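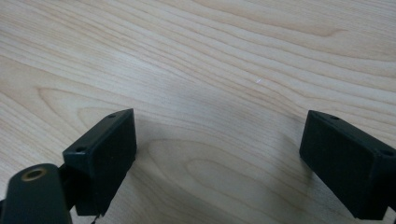 # 天板の白木っぽい突板テーブル、輪ジミとベタつきをなんとかしたい

投稿者:ぬか床三年目　2023-07-06
カテゴリ:家具・木工・手入れ

急ぎめで書いてます。読みにくかったらすみません。

明るい色の木の天板です。ほぼクリーム色に近い感じ。木目は細くて、ゆるく波打ってて、真ん中へんに山形というか楕円が重なったような模様が出てます。表面はツヤ消しっぽい。さわるとつるつる。で、これが突板なのか無垢なのかから分かってません。

買ったのは中古で、前の持ち主いわくArbergというところのダイニングテーブル。型番のシールは裏にあったらしいけど、はがされてて跡だけ。説明書なし。塗装の種類も不明。

困ってるのは2つ。

ひとつめ、私の席のあたりがベタつく。輪ジミも同じあたり。6月に入ってから急に気になりだして、腕をのせてノート書いてると紙がくっつく。食器用洗剤を薄めて拭いたら、その日はさらっとして、2日くらいで元どおり。これを4回くり返しました。もう1回やる前に聞いとこうと思って。

ふたつめ、家族が「いっぺん全部サンドペーパーかけて塗りなおせばいい」と言ってて、すでに紙やすりを買ってきてます。番手は240と400。週明けにもやりそうな勢い。止めたほうがいいのか、やらせていいのか。突板だったら削りすぎて下が出るって聞いたことがあって、それがこわい。

分かってること並べます。

- 大きさは幅が人の腕を広げたくらい、4人で食べて少し余る
- 奥行きは測ってない。すみません
- 側面(小口)の木目、上の面とつながってるような、つながってないような。照明が暗くてよく分からん
- 今までに使ったもの:水拭き、薄めた中性洗剤、1回だけアルコールのウェットティッシュ
- 使ってないもの:ワックス、オイル、メラミンスポンジ
- 輪ジミは白っぽいやつ。黒くはない

アルコールのやつがまずかったのかもと今書いてて思いました。拭いた直後、ちょっと曇ったような気がして。気のせいかも。

家具屋のTrudmontに電話したら、他社品は見られないけど再塗装の見積もりだけなら200ドル、引き取りと配送は別と言われました。テーブル自体が275ドルだったので、さすがに迷う。

知りたいこと。突板か無垢かの見分けかた、ベタつきのとりかた、紙やすりは有りか無しか。このへん教えてもらえると助かります。よろしくお願いします。

---

## Anselmo Barrios さんの回答

家具の修理を少しやってます。順番に。

**突板かどうか**

書いてある模様だと、板目です。山形とか楕円が重なって見えるのは、丸太を中心からずらしてまっすぐ挽いた(またはスライスした)ときに出る模様。これだけだと突板とも無垢とも決められません。無垢の板目もおなじ顔をします。

見るところは3か所。

1. 小口。天板の短い辺の側面です。無垢なら、上の面の木目の線がそのまま側面に回りこんで、年輪の弧が見える。突板だと側面に別のテープ状の木が貼ってあって、角のところで線が途切れる。スマホのライトを横から当てて見てください。暗いと分かりません、ほんとに。
2. 裏面。表に山形の模様があるのに、裏の同じ位置がまったく違う木目、または木目のない茶色い板なら突板の可能性が高いです。裏にも別の突板を貼ってある品があるので、裏に木目があるから無垢、とはならない。
3. 同じ模様のくり返し。天板を端から端まで見て、そっくりな山形が隣どうしに並んでいたら突板です。スライスした薄い板を順に並べて貼るのでそうなる。

3つともはっきりしなかったら、突板だと思って扱ってください。そのほうが損が少ない。

**ベタつき**

たぶん2つのどっちか。手の脂と洗剤の残りが積もってるだけなのか、塗膜そのものが柔らかくなってるのか。

洗剤で拭いて一度さらっとするなら、まだ前者の望みがあります。ただ、洗剤のあとの水拭きは何回してますか? 1回だと残ります。残った洗剤が湿気を吸ってまたベタつく、をくり返してる人がけっこういる。

やりかた。

- ぬるま湯1リットルに中性洗剤を数滴。多いと逆効果
- 布は固くしぼる。水がたれるのはだめ。突板のつなぎ目から入ると浮きます
- 木目にそって拭く
- きれいな水でしぼった布で3回拭く。布は毎回すすぐ
- すぐ乾いた布で拭きとり
- 一晩なにも置かない

翌日、爪の先を目立たないところとベタつくところに軽く当ててみて。ベタつくほうだけ爪あとが残るなら塗膜が傷んでます。掃除では戻りません。肘や手首がいつも当たる席だけなるのは典型です。皮脂で塗膜がやられる。

アルコールは今後なし。ラッカー系やシェラックの塗装だと溶けたり白くなったりします。1回で曇った気がするなら、その系統かもしれない。気のせいじゃないかもしれないです。

**白い輪**

白は塗膜のなかに湿気が入ったもの。黒は木まで水が行ったもの。白なら軽いほうです。乾いた薄い布を1枚かぶせて、スチームを切ったアイロンの低温を数秒、離して見る、また数秒。うすくなることが多い。長く当てると塗膜が布にくっつくし、突板の接着剤もゆるむので、数秒を守ってください。裏か脚の近くで一回試してから。

**紙やすり**

判別がすむまで止めてください。家具の突板は0.6ミリとか、薄いものだと0.3ミリもないです。240番で手がけでも、角は先に抜けます。電動サンダーだったら一瞬。抜けたら下の板の色が出て、これは直せません。貼りかえです。

400番で表面の塗膜をなでるだけ、上から同系統の塗料を重ねる、なら突板でもできます。でも塗料の系統が分からないまま重ねるとはじいたりちぢんだりする。裏の隅に綿棒で消毒用アルコールを1滴、30秒待ってさわる。ベタっとしたらシェラックかラッカーを疑う。変わらなければウレタンあたり。オイル仕上げなら、水を1滴おいて数分で色が濃くなります。

200ドルの見積もりは、ちょっと高い気が。見るだけなら無料でやる工房もあります。近所をあたってみては。

追記:輪ジミがベタつくところと同じ場所なら、アイロンは後まわし。柔らかい塗膜に熱はあぶないです。

---

## せんべい座布団 さんの回答

うちも同じような白っぽい天板でした。メーカーはBiwott。

結論、テーブルクロスかけて終わりにしました。笑

いや、ふざけてるんじゃなくて、ベタつきを半年いじって疲れたんですよ。重曹、セスキ、レモンの皮、ぜんぶやった。重曹はやめたほうがいいです。木目の細かいとこに白い粉が残って、斜めから見るとずっと見える。まだ見えます。

透明のビニールマットもおすすめしない。塗装とくっつきました。はがすときペリペリいって、マットの裏にツヤだけ移った。布のほうがまし。

Plodeckの家具用ふきんは普通。ふつうの古いTシャツと変わらんと思う。

やすりは旦那さん?が買ってきちゃったなら、まな板でもけずらせといたら気がすむんじゃないですかね。

---

## 木っ端あつめ さんの回答

上の方(Barriosさん)のでほぼ全部出てるので補足だけ。急いでるので箇条書きで。

- 小口の写真があれば一発で分かる人がいると思う。ライトは真横から。真上からだとテカって線が消えます
- 角を指でなぞる。突板+小口テープだと、角にごくうすい段差か線がさわって分かることがある。爪でひっかかないように、指の腹で
- 持ち上げたときの重さはあてにならない。パーティクルボードの芯は重いです。「重いから無垢」は売り手がよく言う
- 皮脂のベタつき、洗剤でだめなら家具用のミネラルスピリット系クリーナーを布に少し。塗ってあるワックスの残りもこれで取れる。換気。火の気なし。使った布は広げて外で乾かしてから捨てる
- これも裏で試してから。塗膜がもともと柔らかいと、ふきとったあと布に黄色っぽいのが付く。付いたら中止

アイロンについて。わたしはドライヤーの弱から始めます。時間はかかるけど焦がす心配が少ない。数十センチはなして、手で天板さわって「ぬるい」くらいで止める。それで半分くらいに薄まったことがあります。消えなかったこともある。

再塗装を自分でやる場合、1席ぶんだけ塗るとそこだけ色が浮きます。明るい木だとよけい目立つ。やるなら全面です。材料費は塗料と刷毛でまあまあかかるので、275ドルのテーブルにどこまで出すかは家族会議で。

---

### 投稿者からの返信(ぬか床三年目)

みなさんありがとうございます。早い。

さっきライト持って小口みました。角で線とぎれてます。指でさわると段差も、ある。なので突板あつかいにします。裏は茶色ののっぺりした板でした。なんで最初に裏見なかったのか自分でも謎。

紙やすりは押し入れに入れました。本人にはBarriosさんの「直せません。貼りかえです」のとこを読ませた。だまってた。

水拭きは1回しかしてなかったです。たぶんこれ。今夜3回でやってみます。輪っかは同じ席なので触らずにおきます。重曹は台所に戻しました。あぶなかった。

爪のやつは明日の朝。塗膜がだめだったらまた書きこみます。クロスの案も頭に入れときます、無地の麻がいいかな。

### Anselmo Barrios さんのコメント

段差があって裏が別の板なら突板でいいと思います。布はしっかりしぼって。つなぎ目の上は特に。爪テストは軽くで十分です、ぐっと押すと健康な塗膜でも跡つきますんで。

### 木っ端あつめ さんのコメント

麻は色落ちするのあるので、濃い色なら一回洗ってから敷いてください。白い天板に紺が移ったの見たことあります。取れなかったです。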